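Plivard Walking and Social Group
Minutes of the February meeting

The meeting opened at 7.30 pm with a warm welcome to everyone, and a special hello to the new faces who had braved the heat to join us. Apologies were received and the minutes of the last meeting were accepted, with one small correction – the picnic ground at Clastau does have a tap, it is just behind the toilet block and a bit stiff.

Walks report
The river walk was well attended and a very happy morning by all accounts, although the last stretch was muddier than promised and a few of us went home the colour of the track. It was agreed that future notices should say "boots" and mean it. The Nastisberg loop is still closed past the second gate. We will write to the council again, politely.

Weekend away
There was a long and cheerful discussion about the weekend away, which went off on several side roads (including whose turn it is to bring the big teapot) before coming back to the point. The lodge at Clastau can take 20 of us for 2 nights, and a deposit is needed by the end of the month. Cars will be shared wherever possible. Anyone who would like a bottom bunk should put their name down early, as these went very quickly last time and there was some grumbling.
Moved and carried that the group pay the deposit and collect the money from members afterwards.

Money
The account is in good shape. Yearly fees stay as they are. There are 3 members still to pay, and a friendly reminder will go out with the next newsletter.

Supper and snacks
We talked about supper at our meetings and whether it has grown a little too grand. The general feeling was that a plate of something simple is plenty, and that packets and tubs are perfectly welcome from anyone who has come straight from work. Labels are to be left on, please, for those of us who need to check ingredients.

Other business
The group's first aid kit needs new blister plasters. The next walk leaves from the Plivard hall car park at 8 am sharp.

The meeting closed at 9.10 pm and the kettle went on.
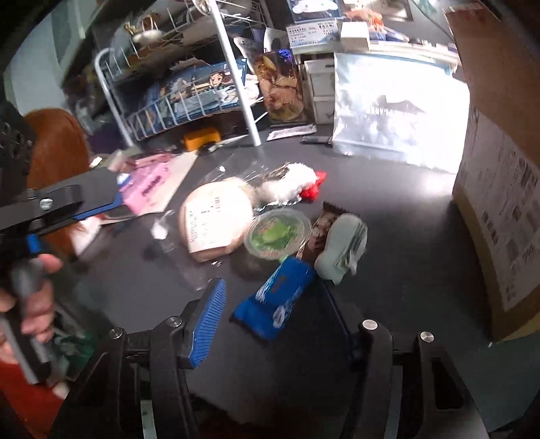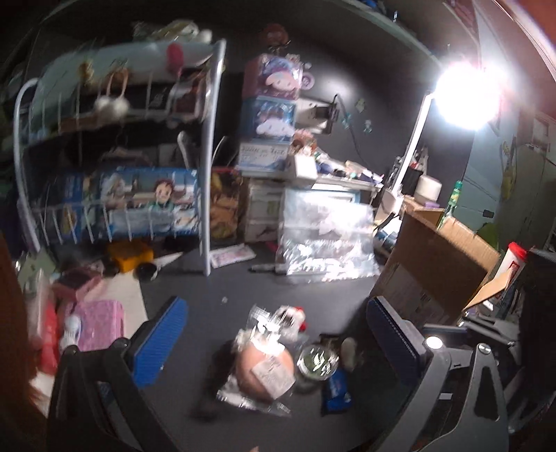
Snacks on the table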